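Search this site Search

Gripper force fault, part two

Tue 19 November

The fault came back on the Norside cell, so I have to withdraw most of what I wrote in May. Back then I blamed the fingertips. I cleaned them, re-ran the zero, got 100 clean cycles and closed the ticket. The fingertips had nothing to do with it.

Symptoms, for anyone who skipped the first post. The gripper closes on a piece of fruit, reports the grip as good, and then keeps squeezing. The commanded force is 6 newtons. The controller log shows 6 newtons. The fruit says otherwise. It doesn't happen on every pick, and it never happened while I was logging at the full rate, so I spent a lot of evenings looking at perfectly good traces.

The arm runs a Detov controller with the Lopes gripper driver on top. The driver reads motor current, converts it to an estimated force and holds position once the estimate passes the threshold. There is no load cell in the fingers. I knew that and still treated the number in the log as a measurement.

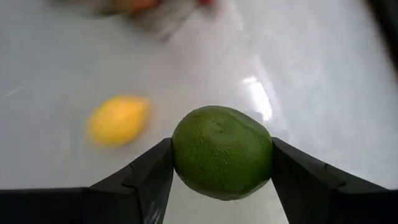
Motor current is a poor stand-in for contact force at low speed, and worse when the controller samples it late. The driver asks for a reading every 2 milliseconds. Under load, the controller was answering with a cached value that could be up to 500 milliseconds old. A stiff part hides this, as the motor stalls early and the position error trips a second check. A lime doesn't. The peel gives slightly where each finger presses, the fingers keep creeping inward, and the position check sees ordinary travel. Meanwhile the stale current reading says nothing has been touched yet.

I found it by putting a timestamp on both ends. The driver had always stamped readings on arrival, which made old data look fresh. Once the controller's own clock was in the log, the gaps were plain. They lined up with the vision process writing its buffers to disk, and full-rate logging had turned that off. Hence the perfect traces.

Changes made so far:

Readings older than two control periods are rejected, and the driver stops the motor on a rejected reading.

Closing speed is halved once the fingers are within the expected width of the part.

The disk writer has moved to its own core.

The first one is the only one I'd call a fix. The other two make the fault rarer, and I don't trust rare faults. There should also be a hard current limit in the motor drive itself, below anything the software can override. The drive supports it. It was left at the factory maximum, and the person who left it there was me.

Nadhirah Mandagi read the draft of this and pointed out that the stop-on-stale rule has its own problem — if the arm is already lifting, a stopped gripper motor may relax and drop the part. She's right. On this gripper the screw won't back-drive, so the fingers stay where they are. On the Nerkum unit they would open. I've added a check for gripper type, and the rule stays disabled on the Nerkum until I've tested it with something heavier than fruit.

The ticket is open again. I'm leaving it open until the drive limit is set and the whole test has been repeated with the disk writer deliberately misbehaving.

We use cookies to remember your settings. Accept Decline

Contact | Copyright, all posts | Back to top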